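Foltisholm Gallery: Learning to Pack from Handheld Demonstrations

Posted May 6, 2019 by Octavian Manole

Welcome, and thank you for stopping by! This page goes with our report on teaching a robot arm to move things in and out of crates by learning from people, and it is meant for anyone who would like a feel for the work without wading through the tables. I have kept the captions fairly relaxed (my colleagues at Andemia will tell you I can't write a short one), and the full method is in the report for those who want it.

The idea is simple enough to tell over coffee. A person picks up a gripper with a camera mounted on it, does the job by hand, and the recording becomes a lesson for the arm. We gathered 3229 of these demonstrations for the crate tasks, from 46 people, most of whom had never touched a robot before and were very patient with us. Every recording is then trimmed, matched with the gripper's path through space, and passed to the training software, which we call Meraston.

Close to the crate wall
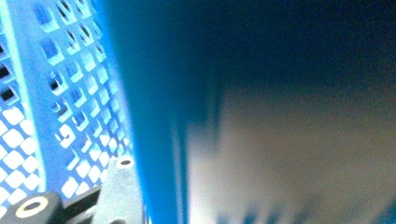 The gripper low beside a perforated blue crate, with a second blue shape going soft with motion blur right next to it. I'm fond of this one, because it has so much of our trouble in a single view: blue against blue, bright light coming through all those little openings, and hardly anything sharp beyond them.

What the blur taught us

When we started, we threw away every recording with heavy blur in it, and we were rather proud of how tidy the remaining set looked. Then the arm went to work near a crate wall and dithered terribly, stopping and starting like somebody looking for a light switch in a strange house. Octavian's law, as the lab now calls it, is that you should look at your rejects before you empty the bin. We put the blurred recordings back in, trained again, and the hesitation near the wall mostly went away. Our best guess is that the quick movements people make close to an edge were exactly the ones we had been cutting out, so the arm had simply never been shown them.

We did try the other road as well, asking people to slow down so the pictures would come out cleaner. They did as we asked, bless them, but slow hands move differently from ordinary hands, and the arm picked up a sort of tiptoeing style that dropped more items than before. We gave that up after 2 rounds.

Patterned walls and depth

Crates full of holes are a real headache for judging distance. The grid repeats, so one row of openings is easily mistaken for its neighbor, and the light changes how deep each opening looks. The version in the report compares 7 moments in a row before it settles on where the wall is. It costs a little speed, and I would still like to find something lighter.

Coming next

In July we move the whole setup over to the Pretorius building, where there is more floor space and, I am told, much better coffee. We plan to repeat the crate tasks there under different lamps and add the new results to this page. If you took part in the recordings and would like to hear how your own demonstrations were used, do write to me at the lab. I answer everything, though sometimes at length!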